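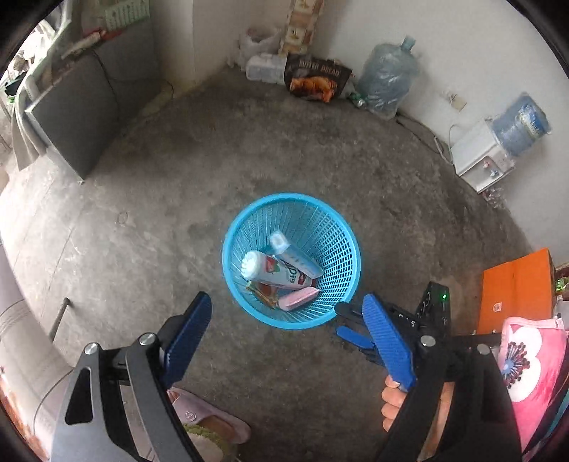

L. Partanen

Emballages courants, notes de la séance 4
(version du 7/10/20, remplace le poly d'août)

Rappel vite fait de la dernière fois : emballage primaire = au contact du produit. Secondaire = regroupe. Tertiaire = transport, palette, film. Le panier ne rentre dans aucune des trois cases, c'est un contenant de manutention. Question posée à chaque partiel, à chaque fois la moitié de la promo se trompe.

Le panier bleu : plastique, rond, rebord épais et lisse, paroi ajourée. Deux types de perforations sur la même paroi, fentes longues et fines d'un côté, grille serrée de petits rectangles de l'autre. À retenir pour le TD : rebord = rigidité + prise en main. Perforations = moins de matière, air, on voit un peu le contenu. Inconvénient : un petit article plat peut se coincer dans une fente longue.

Contenu en vrac. Vrac ne veut pas dire n'importe quoi ! Regarder comment ça se place :
- flacon blanc cylindrique, couché, bouchon nervuré vers le rebord. Rigide. C'est lui qui porte le reste de la lecture du tas
- contenant allongé bleu pâle et blanc, en biais, en partie derrière le flacon
- article rose pâle, oblong, bouts arrondis. Pas trouvé de bon terme dans la norme interne Vindar, laisser « oblong »
- paquet froissé brun orangé, jaune, vert, à moitié caché sous le flacon, la tranche contre la paroi. Souple

Donc : rigide dessus, souple dessous. Mauvais ordre si on prépare une commande, le souple encaisse. Dans l'exercice Purnia (feuille à part) c'est exactement l'erreur à reperer.

Vocabulaire du bouchon : nervures = stries verticales, pour les doigts. Jupe = la partie qui descend. Bague d'inviolabilité = pas toujours présente, ne pas l'inventer sur le schéma. 4 points perdus l'an dernier pour ça dans presque toutes les copies.

Étiquetage, 10 lignes max dans le compte rendu : position du décor, gros caractères / petits caractères, couleur du bloc. Sur le flacon : petite zone rouge et verte près du bouchon, lettrage foncé avec un grand D, bloc rouge sombre à l'autre bout. On décrit ce qu'on lit, on ne devine pas la marque.

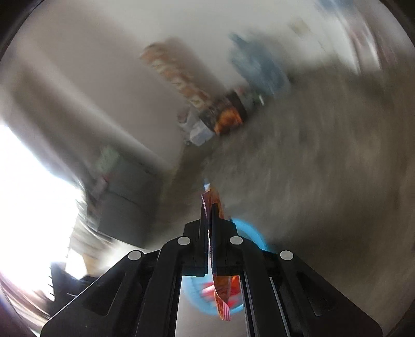 SOUPLES : FILMS ET SOUDURES

Film froissé, vu presque par la tranche. Difficile à identifier dans cette position, il ne reste qu'une ligne claire au milieu. Côté large : bordeaux foncé, brun orangé. Extrémité basse gaufrée, fines rayures parallèles roses et blanches, façon bout soudé d'un emballage de snack.

Définitions à savoir par coeur :
Soudure transversale : aux extrémités du sachet
Soudure longitudinale : dans le dos, souvent repliée
Crantage : bord en dents de scie, amorce la déchirure
Mémoire de pli : le film garde (ou pas) la forme qu'on lui donne

Prise d'un souple : par la tranche ça tient mais le reste vrille. À plat, mieux. Jamais par la soudure dans le protocole Grorisero, voir p. 89 du classeur.

TD : 50 minutes, un panier par binome. Trier rigide / souple, refaire le tas dans le bon ordre, croquis légendé. Barème sur la feuille, salle 696.

À finir : les semi-rigides, pas eu le temps.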